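Can a machine do household chores yet? Short thread, since I get asked at family dinners and my answer has become too long for family dinners.

Start with the part that works. An arm picking identical parts from a known position is a solved problem, and has been for decades. Put the same bracket in the same fixture 3000 times and it will pick it 3000 times. The line we serviced in Durunton ran like that and was very dull to look at.

Now take the fixture away. Tidying a kitchen drawer, clearing a workbench, sorting returns at a store: all of these are bin picking with mixed items. No fixed position, no fixed orientation, and half the objects are touching something else.

Three kinds of item cause most of the trouble. Clear plastic, because depth sensors tend to see through it or get noise back. Shiny wrap, because it returns a highlight where a surface should be. Anything thin and crumpled, because there is no good place to grab it and its shape changes when you do.

A person sorts a bin with a clear bottle, some crinkled plastic and a few bright rigid things without looking at it for long. For an arm, the bright rigid things are easy and the rest is where the hours go.
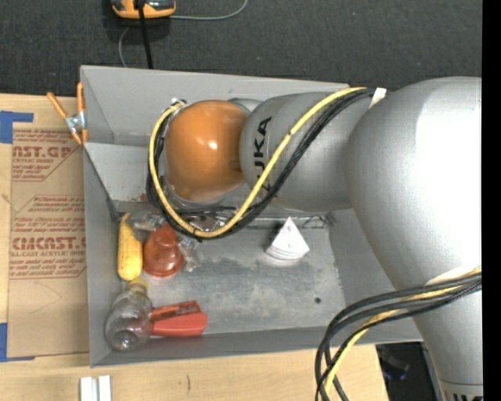 Kanini Chege replies that her dishwasher has been doing a household chore since before she could drive, and asks why that doesn't count.

It counts. It also makes my point. The dishwasher washes. You load it, you unload it, and you scrape the plates. The machine got the part that can be done inside a sealed box with hot water, and you kept the handling.

Same with the washing machine. The drum is finished technology. Folding a fitted sheet is still a research topic – a slow one.

On the shop floor the handling gap is smaller, mostly because you can change the shop. Add a tray, add a light, tell the supplier to stop using clear bags. Faraji Nyamweya's crew at Wament did the last one and got more out of it than from 2 software updates. You can't do that to somebody's kitchen.

The number I ask vendors for is picks between human interventions, on items the system hasn't seen. If it's 500, I'm interested. If they give me a success percentage on their own test set, I ask again.

My guess for the home: single chores in single spots first. Emptying one specific rack into one specific cabinet, slowly, overnight. The general tidy-up comes well after that, and I'm not putting a year on it.

Muting this until Sunday. Vendors, my question about interventions is still open.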